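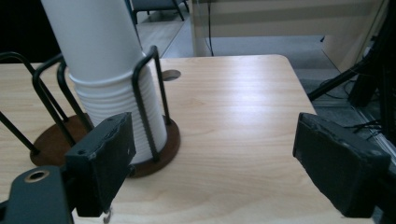 One of the women who comes in early on weekdays told us in the spring that she used to carry a cup from home in her coat pocket, in case ours had run out again, and that she had lately stopped bothering. We start with her remark because it says what your grant has done for the coffee table better than our tables of figures could, though those are attached as well (and we hope somebody enjoys them, as they took a good long while to put together!).

Progress report to the Agbenyega Fund
Small Comforts grant, Skurkora Reading Room
August 13, 2018

What the grant was for

You will remember that when we wrote to you we had a reading room people liked and a drinks corner they put up with. The cups lived in their plastic sleeve on the windowsill, the sleeve split whenever anyone was in a hurry, and a fair number of cups ended up on the floor and then in the trash. We asked for $1,256 to set up a proper hot drinks table and keep it supplied for the better part of a year. You were kind enough to say yes to all of it, and the doors opened on the new arrangement in January.

What we have done so far

The table came first. We went with light wood and rounded corners, after a long talk about whether white would show fewer rings. It has a round cable grommet toward the back, which we had not thought to ask for and now would not be without. The kettle lead goes down through it on busy mornings and the whole thing can be cleared off for wiping at closing time.

Then came the cup rack, and we confess to being fonder of it than a cup rack deserves. It is black wire on a round wooden base, and the cups stand up in it in one tall stack, nested together, with wire loops alongside for more. We bought it from Cerkeck, who had it marked down as the last of its kind. The base is a darker, redder wood than the table and one or two of us worried that it would look odd, but it has settled in nicely and we have stopped noticing.

The cups are plain white paper. We tried a printed one from the same supplier for a while, a cheerful thing with leaves on it, but the price went up in the second order and plain ones hold tea just as well. Clakov now delivers to the side door, 180 to a carton, and we keep the spare cartons in the hall cupboard next to the folding chairs.

How it is going

Very well, on the whole. People stay longer. The 6 reading groups that meet here have all taken to starting with a drink, and the Thursday group has asked whether it could start with a drink and a cookie, a question we have left open. Fewer cups go to waste now that they come off a rack and not out of a torn sleeve, and our second carton lasted noticeably longer than our first.

There have been small troubles, too. People do like to fill the rack to the very top, and a stack that tall leans when you pull a cup from it quickly. We have put up a small card asking everyone to take cups gently and one at a time. The card has been moved twice by persons unknown and is presently behind the sugar. We also underestimated stirrers badly and had to move a little money over from the tea line to cover them; the attached sheet shows where.

Money

We have spent most of the grant on the schedule we sent you, with the table costing slightly less than quoted and delivery slightly more. What remains is set aside for cups, tea and coffee through the fall. We do not expect to ask for anything further this year.

What comes next

We have 2 things still to do. One is a shelf under the table for the milk jugs, which at present travel back and forth from the kitchen all morning. The other is a set of washable mugs for the regulars, as you suggested in your letter, with the paper cups kept on for visitors and larger groups. We are pricing mugs now and will send you the quotes once we have them.

Please do come by if you are ever near Skurkora on a weekday. The kettle goes on when the doors open, and we would be so pleased to pour you something.

With our thanks,
The Skurkora Reading Room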